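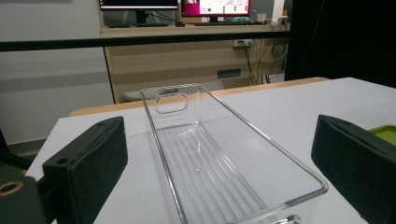 Figure 2. A clear storage bin with a ridged floor and a handle at one end, of the kind people told us they bought for the fridge.

3.2 Seeing the food versus eating the food

So, on to the question I get asked every time I talk about this study: do clear bins make people waste less food? I went in sure the answer was yes. I own far too many of them myself, and I wanted very badly to be right.

We had 101 households in Skernville keep a food diary through June. They wrote down what they threw out, where it had been sitting, and whether they'd forgotten it was there. That came to 900 entries once I'd dropped the blank pages and one very long complaint about a neighbor's dog. I read all of them, mostly at the kitchen table, and I got pretty good at guessing who had kids.

The first thing I noticed was how often people wrote "behind" - behind the milk, behind the leftovers, behind the big jar of pickles. Things at the back of a deep shelf got lost, and people felt bad about it. Homes with pull-out bins used that word a lot less. Good news for bins, I thought!

Then I looked at what was still getting thrown out in those homes, and it was mostly salad greens and fresh herbs. People knew the cilantro was there. They'd seen it every day for a week (one person wrote "we have made eye contact") and still hadn't cooked with it. Seeing food helped with forgetting, but it did very little for food bought with a meal in mind that never got made.

I should also say that the bin owners were a self-picked bunch. We didn't hand out any bins, so people who already liked a tidy fridge may just be more careful shoppers. The diary Tistimano used in its earlier survey had the same problem, and I don't have a clever fix for it. Asking people when they bought their bins helped a little, though most couldn't remember.

Shopping habits turned out to matter more than I'd planned for. Households that shopped 2 or 3 times a week threw out fewer greens, with or without bins, and that held in both the Lecomte apartments and the older houses across town. Section 3.3 takes up those shopping trips, starting with the families who walk to the store.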